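The No-Tipping Restaurant Wants Your Applause. Read the Check First.

By Naa Wumbei

The first thing you learn at Cloststead is that you will not be asked for a tip. It's printed on the door, on the menu, on a card tucked under the water glass, and then your server says it out loud. By the fourth telling I had started to wonder who needed convincing.

Cloststead has 64 seats, a wood oven and a line out front on most nights. It belongs to Surachet Nuchit, who opened it after eleven years of running other people's dining rooms, and who has become a regular on the hospitality conference circuit for saying that tipping is a broken system and that he has fixed it. Menu prices run a fifth higher than at comparable places nearby. In exchange, he says, everyone in the building earns a flat, predictable wage, cooks and dishwashers included.

I like the idea. I waited tables for six years and can still tell you which section of which restaurant got the cheap lunches. But I've now covered four of these conversions, and three of them quietly went back to a tip line within two years. So when Nuchit told me that this time the numbers work, I asked to see the numbers.

He showed me some of them.

What the higher prices buy

A full-time server at Cloststead starts at 600 dollars a week before taxes, and the most senior one earns a little under double that. A line cook starts at the same place as the server. That part is unusual and Nuchit deserves credit for it. In most full-service restaurants the cook watches the server walk out on a Saturday with two or three times as much money, and everybody pretends this is a law of nature.

The catch is on the other side of the pass. Austra Raudsepp worked the floor at Cloststead for its first nine months and left for a steakhouse with a tip line. "I made more there in my second week than I ever made with Surachet in two," she told me. She has no hard feelings. She thinks he means what he says. She also thinks the people who clap for him at conferences have never had rent due on a slow month and a Friday double coming up that could cover it.

Nuchit's answer is that turnover has fallen. I asked by how much, compared with what. He said compared with the industry. Well, compared with the industry a bus station has low turnover. When I pushed, he gave me a figure for the kitchen, where nobody has quit since December, and changed the subject when I got to the dining room.

I don't think he was hiding a disaster. I think he was doing what founders do, which is to measure the part that's going well.

The software in the back office

Part of the Cloststead story, the part investors like, is that the restaurant runs lean. Scheduling, ordering and prep lists all go through a program called Cisell, and Nuchit pays 291 dollars a month for it. He talks about it the way some chefs talk about their knives.

Cisell looks at past sales, the weather and the reservation book and tells the manager how many people to bring in. On the afternoon I sat in the office, it recommended sending one of two dishwashers home at seven. The manager, Kittipong Srithong, looked at the screen, looked at the book, and kept both. He overrides it maybe two nights out of five, he said, and always on rainy Thursdays, when the program expects an empty room and the room fills up with people from the apartment block across the street who don't want to walk any farther.

"It's good at onions," Srithong said. He meant it as praise. Produce waste is down, and he showed me the bins. But a tool that is good at onions is being sold to the next round of backers as a tool that is good at labor, and those aren't the same thing. If the flat wage only pencils out when a computer trims an hour here and an hour there, the staff are paying for part of their own raise.

Nuchit disagrees with that, firmly. Hours are guaranteed, he says, at thirty-two a week for full-timers. I checked with three current employees. Two confirmed it. The third said it was true "once you're past training," and that training had lasted longer than she expected.

A neighborhood comparison

Ten minutes away on foot is Le Roux, which has been open for twenty-three years and has never been invited to a conference. Rattana Thepsuriya bought it from its founder, kept the name and most of the menu, and kept the tip line too. Servers share with the kitchen at a rate the staff vote on every spring. It was seven percent of tips when she took over. Now it's eighteen.

Nobody would call that disruption. It's a coffee can and a calculator, more or less. But the gap between her best-paid server and her best-paid cook is smaller than it was, her entrées cost four dollars less than Cloststead's, and she pays for half of everyone's health coverage after six months, including the part-timers. I asked why she doesn't talk about it more. She said she was busy, and she was. She was taking delivery of fish.

I'm wary of making Le Roux the hero here. Thepsuriya owns her building, a piece of luck that Nuchit doesn't have, and a vote is only as free as the people in the room feel. A former cook told me that the first year's vote was "not exactly a secret ballot." Still, if you asked me which of the two arrangements is more likely to exist in five years, I wouldn't have to think very long.

The customers, meanwhile

Diners say they hate tipping. They say it in surveys and to each other. Then they open a menu with a 34-dollar chicken on it and order the appetizer instead. Nuchit saw this in his first season. Average spending per guest was below plan for months, and it recovered only after he added a line at the bottom of the menu explaining what the same meal would cost elsewhere with a tip added.

That line is accurate, by the way. I did the math on four dishes. With a twenty percent tip, the bill at a similar place would come out within a dollar or two either way. The diner isn't losing anything. The diner just doesn't like seeing it all at once, and I'm not sure any amount of printed cardboard can cure that.

There's also the question of what happens to service. At my three dinners it was warm twice and absent once. On the bad night we waited twenty-five minutes for a wine list at a half-full restaurant. I've had the same wait in places where the server's whole evening depended on me, so I don't draw much from it.

The uniform question

One small item caught my eye in the staff handbook. Cloststead supplies the shirt and apron. The employee supplies the rest, down to black pants and non-slip shoes, and replaces them as they wear out. Le Roux has the same rule, and so did every place I ever worked. It's the kind of cost that never makes it into a speech about fair pay, and for someone on a starting wage two pairs a year is a real line in the budget.

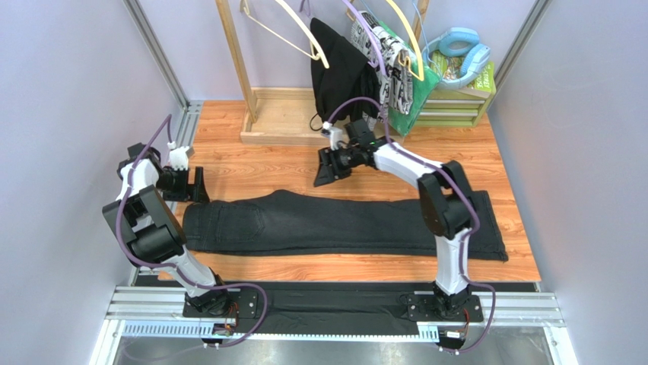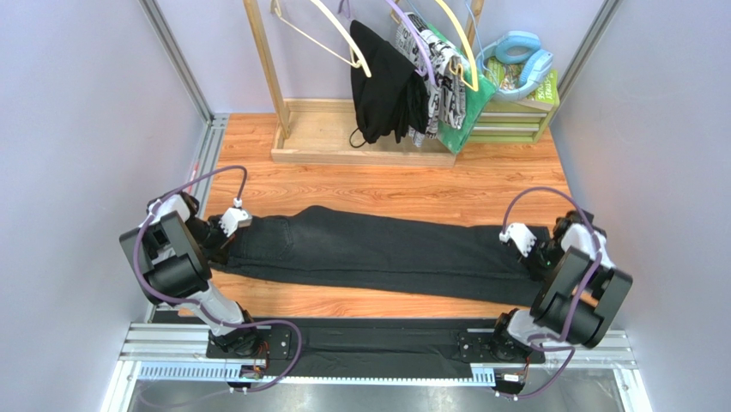 Black pants, folded lengthwise.

What happens next

Nuchit is raising money for a second restaurant, to be called Cukow, in a former tile showroom. The lease is for 3000 square feet and the plan is for the same prices, the same wages and the same software. He told me that the model is proven. What he has is one restaurant with good press, a contented kitchen and a dining room that he'd prefer not to discuss in detail.

I'd be glad to be wrong about Cukow. If he publishes turnover for the whole staff, front and back, along with hours actually worked during training, I'll read every page of it and report what it says. He told me he would consider it. I asked again by email the following week and got a reply from his publicist, inviting me to the opening.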